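We use cookies to improve your experience on this site. Accept | Manage settings

3 min read

Caltness break room swaps its long tables for round ones, and the cups come too

23 September 2023

CALTNESS — The Haswood building has new tables in its shared break room, and tenants are being asked to believe that this will change how they spend their lunch.

The long rectangular tables went out earlier this month. In their place are six large round ones with white tops and a thin dark brown rim, bought by the building's management company, Catterall, under a program it calls Flerneo. A notice sent to tenants describes Flerneo as "a shared-space refresh built around conversation." It does not say who asked for one.

The theory is an old one. Round tables have no head, so people who sit at them are supposed to talk more freely and stay a little longer. The notice repeats this as settled fact and offers no source. It also says the new layout will "invite chance meetings between teams," a phrase that will be familiar to anyone who has read a notice about a break room in the last ten years.

What can be checked is the seating. Catterall's own floor plan gives the room 18 fewer places than it had before. Round tables leave gaps that long ones don't, and a big one needs clear floor on every side. The company says the room was "rarely full" under the old setup. Asked for figures, it said it had not kept any. People who eat at noon, when two of the larger offices break at the same time, may remember it differently.

The dark chairs with thin metal framing are staying. Replacing them is listed as a second phase, with no price attached and a target of October. The first phase came to $700 a table, according to the same notice, delivery included. Catterall says the money comes out of the existing service charge and that nobody's bill will go up this year. It did not make the same promise about next year.

Then there are the cups. Until now the room ran on disposable ones, bought by the case and thrown out by the bag. Flerneo replaces them with reusable cups kept in the room. Tenants are expected to take one, use it, wash it and put it back.

Less trash is a fair goal, and hardly anyone in the building is likely to argue for more of it. The trouble lies in the last two steps. The building tried shared mugs once before, and that effort ended with a sink full of them and a return to paper within months. The new plan has no dishwasher and no extra cleaning hours. It relies on what the notice calls "a culture of care," along with cloth towels that somebody will have to take away and launder. The notice does not say who, or how often. 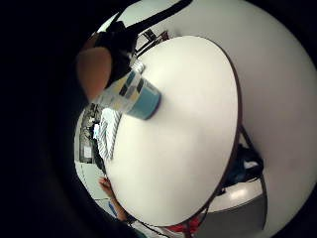 White tops raise a similar question. They look clean when they are clean. They also show every coffee ring, and the room now has a lot of pale surface to keep up with. Catterall says the tops wipe down easily and were picked to brighten a room that gets little daylight. Wiping them is, again, left to whoever sat there last.

A trial of sorts was held before the order went in. One table was put in the room for 13 days, with a comment sheet nearby. The company reports that the response was "overwhelmingly positive" but would not share the sheet or say how many people had filled it in. During those days the long tables were still there, so anyone who disliked the round one could sit somewhere else. That choice is gone now, and the trial says little about how the room will work without it.

There are points in the project's favor. The old tables were worn and two of them wobbled. A wheelchair user can pull up to a round table at any open spot, which was hard to do with the long ones pushed close together. Catterall mentions this only near the end of its notice, after four paragraphs on conversation, although it may be the strongest argument the company has.

The old tables are in storage at Haswood for the time being. Catterall says they will be offered to tenants first and given away after that. It has agreed to look at the layout again once the new chairs arrive, and says comments can be left at the front desk until then. The company has not said what result would lead it to bring any of the long tables back.

Contact the newsroom | © 2023 All rights reserved | Back to top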